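Journal > Days Out > Open Days

Open Day at the Phetsri Tea Works

November 13, 2018

I'd been meaning to get out to Phetsri since March, when my sister brought me back a tin of their smoky black, so when the open day came up I took the day off work and went. 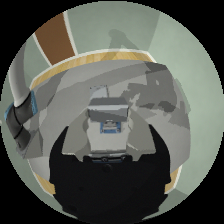 The drive is longer than the map makes it look, and the last stretch is all trucks (I sat behind a Rindeck delivery van for ages), but I still got there in time for the first tour. They had us in groups of 13. Ours was led by Boonmee Khamphan, who has worked the withering lofts for years and talks very fast and very happily about leaves. The lofts smell like cut grass and apples! I could have stayed up there all morning.

After that you go down to the rolling room, which is loud, and then past the dryers, where my glasses fogged up and I missed most of what he said about temperatures. Somebody asked how much leaf they get through and he said 300 kilos on a quiet day. It loses most of its weight along the way, so that's a lot less tea than it sounds.

The tasting was the best part. Napaporn Wongsuwan lined up the cups and showed us how to slurp off a spoon, properly loud, and I was terrible at it and got it down my scarf. We tried the Memura, a light green one that I thought was a bit thin, and then the Lindanari, which I loved – sort of malty, with something like dried plum at the end. She brews it for three minutes. I've been giving mine five at home, so no wonder it tasted like a fence.

Lunch was rice and a very good pickle from a stall by the gate. Get there early, they'd run out of the dumplings by noon. The shop takes cards but the stalls don't, and the parking lot is mostly mud, so wear boots.

I came home with two bags of the Lindanari and a chipped seconds teapot that pours just fine.

Recent posts
A Wet Saturday at the Pottery Fair
Inside a Working Flour Mill
Three Bakeries Before Breakfast
What I Pack for a Day Trip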